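Against the Twenty-Minute Tidy
April 25, 2020
Filed under: house, grumbling

My sister-in-law sent me a link in February to a newsletter called Prirnden, which promises to fix your house in twenty minutes a day. She meant it kindly. I've now had the thing in my inbox long enough to have an opinion, and my opinion is that I don't believe a word of it.

The premise goes like this. You set a timer. You pick a zone. You work until the timer rings and then you stop, even if you're standing there with a shoe in each hand. Do it daily and in a season your home will be transformed. There are testimonials. There's a woman in one of them who says she found a ring she lost in college. I have no doubt she found it. I would like to know how long she spent looking for somewhere to put everything that had been on top of it.

My first zone was the hall closet. The timer rang when I had everything out on the floor. According to the rules I was supposed to walk away, feel proud, and come back the next day. We stepped over that pile for two days. My husband asked if this was the transformed part.

I wrote to the newsletter (you can just hit reply) and asked what a person should do about a job that takes 21 minutes. I got a nice answer from someone signing as Noreen Ghauri, who told me to "break the task into smaller wins." A closet doesn't break into smaller wins. It has one door and one floor.

What bothers me more is the arithmetic. Nearly every piece of household advice I've read lately has a number in it, and the numbers never seem to come from anywhere. Prirnden says the average family owns 1,000 things it hasn't touched in a year. Which family? Who went in and checked? Does a box of staples count as one thing or as a box of staples? I asked that too, and did not get an answer to that one.

Then there's the book. Darnimgate, subtitle too long to type, 164 pages, and I borrowed it from Khang Đào down the street, who left it on his porch for me in a grocery bag. It's a prettier version of the same idea. The author wants every object in the house to have a "home," and wants you to say goodnight to the kitchen. I read it in one evening and I'll admit the chapter on paper is decent. File less, throw out more, stop keeping manuals for things you no longer own. Fine. My mother could have told me that and she wouldn't have charged for the hardcover.

But the author has the same blind spot as everybody else in this line of work, and it's containers. Page after page of containers. Baskets for the scarves, trays for the keys, a lidded tub for the cords, and a smaller tub inside that for the cords you're less sure about. I did the basket thing some years ago. What I had at the end of it was the same junk, now in baskets, and it took longer to find the flashlight. Any bin big enough to be useful is big enough to lose things in. You reach down in there up to the elbow and come up with a dried-out glue stick.
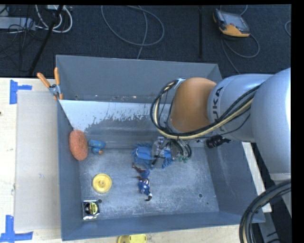
Vol. 7, No. 13

Khoa Kiều, who I used to work with and who has three boys and a very small apartment, has a different system. He doesn't tidy anything until company is coming. Then he tidies all of it, in one long awful afternoon, and it's done. I used to think this was laziness. Now that no company is coming for the foreseeable future I called to ask how the system was holding up. He said you could no longer see the piano. He sounded fine about it.

I bring him up as he's the only person I know who has stuck with one method for more than a year. Everyone else I asked had started something, bought supplies for it, and quit. Tâm Trình did the one where you take a photo of each item before giving it away. She still has the items and now she has the photos too, and her phone is full.

So does anything work? I tried a few things on my own these past weeks, being home anyway, and for what it's worth:

Doing the dishes right after dinner works. I resent that it works.

Keeping the donation box by the front door does not work. It turns into furniture. Ours has had a plant on it since the donation place closed.

Throwing out one drawer's worth of stuff without sorting it first works very well and felt terrible for a day. I have missed nothing from that drawer except the good scissors, and I may have lost those earlier.

Labels do not work if other people live with you.

I also went 13 days with the timer before giving up, so please don't write to tell me I didn't give it a chance. The hall closet did get finished. I finished it on a rainy morning with the timer in another room, in one go, start to end, and I threw away a raincoat that I think belonged to the people who had the house before us.

A reader, Lambros Tsolakis, commented on my last post that I'm too hard on these programs and that "if it gets people moving, where's the harm." Maybe so. My trouble with it is the part where it doesn't get you moving and you end up feeling bad about it, at which point there's a paid version. Prirnden's paid version has a 100 percent satisfaction guarantee. I read the terms. You have to ask for your money back within a week, and the program itself runs for twelve — so they'd like to know how satisfied you are before you've gotten to the kitchen.

I've unsubscribed. The confirmation page asked me to pick a reason from a list and none of them was mine, so I picked "other" and went to look for the scissors again.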